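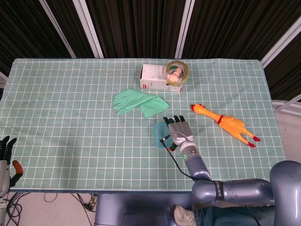

Malcolm Goodall has a rule about shoes, and I got caught by it before I'd even put my bag down. Flat soles, laces tied, nothing that slips off at the heel. I'd come up to Tretthorpe in July in a pair of sandals, so the first thing I did in the Nirico workshop was borrow some trainers a size too big and clomp about in them for the rest of the day.

"It's the dullest rule we've got and it's the one I'd keep if you made me bin all the others," he told me. "You're looking at the hands. Everyone looks at the hands. Meanwhile your feet are down there with the cables."

Malcolm wrote the house rules for working next to two-armed robots, a document he calls the Haslam sheet after the unit where he wrote the first version. It began as a side of paper. At one point it had got up to 395 lines, and then Keith Mapplebeck arrived and went through it with a pencil.

"Keith asked me to recite it," Malcolm said. "I got to line nine."

So now there's a long version in a binder and a short one on the wall, and the short one is what people get tested on. I asked if I could have a go at the test. He said I could after lunch, if I'd been listening.

What I liked, once we got going, was how ordinary it all is. I had expected a lot of talk about force limits and stopping distances (there is some, and he's very happy to go on about it), but most of our morning went on tables. What goes on one, who puts it there, and when. The robots here practise picking up everyday bits and pieces, so somebody is always laying things out and clearing them away, and Malcolm reckons that's where nearly all the risk lives.

"When it's running a task, people behave. They stand back, they've got the stop button in their hand. It's the little moment in between. Something's rolled over, and you think, I'll just straighten that. You lean in. And the arm isn't off, it's waiting."

He has a phrase for this, "waiting is moving", and he says it a lot! The rule that goes with it is that you never reach into the space between the hands unless the operator has said "held" out loud and you've said it back. Nodding doesn't count. Thumbs up doesn't count either — too easy to mistake for "go".

I asked about lights, as I'd noticed that people seemed to glance at the wrist before they moved. Did green mean safe?

"Please don't write that," he said, quite quickly. "A light tells you what the machine thinks about itself. It knows nothing about you. I don't let anyone use a light as permission."

Then there's the matter of what you're allowed to put down. The binder has a whole section on it, and I'd assumed it would be about sharp things. It does cover sharp things. But Malcolm's pet subject is stuff that's nearly the same colour as the tablecloth. Gloves are the classic, he says, or anything see-through. He doesn't ban them, because the robots need to meet awkward objects sooner or later, but the person laying out has to name them aloud to the operator before the start.

"You feel a right lemon the first time, standing there announcing a rubber chicken. You get over it."

Cables brought us back to the floor. The rule at Tretthorpe is that whoever is standing nearest to a loose cable owns it, whatever their job title. Graham Blackburn, who had wandered over with his tea, disagreed with this quite cheerfully. He'd like one named person per shift.

"If it's everyone's cable it's no one's cable," said Graham.

"If it's one person's cable it stays there till they're back from the loo," said Malcolm.

They've been having this argument since the Plolusach job, apparently, when the kit had to be set up in a borrowed hall with all the sockets on the wrong side. Neither of them would tell me any more about that.

Speeds, then. For any session with a person inside the taped line, the sheet caps hand speed at 200 millimetres a second. With everyone outside it, 500. I said the lower one sounded terribly slow. Malcolm got me to move my own hand along the bench at that pace, counting, and I stopped finding it slow quite soon after that.

He's keen to say these are house numbers, picked for their own machines and their own room. "Don't copy my figures. Do your own risk assessment, get your own figures. Copy the shoes."

I did take the test in the end. You need every answer right, and I got 3 wrong, one of them about cables. Graham said that one should be struck out.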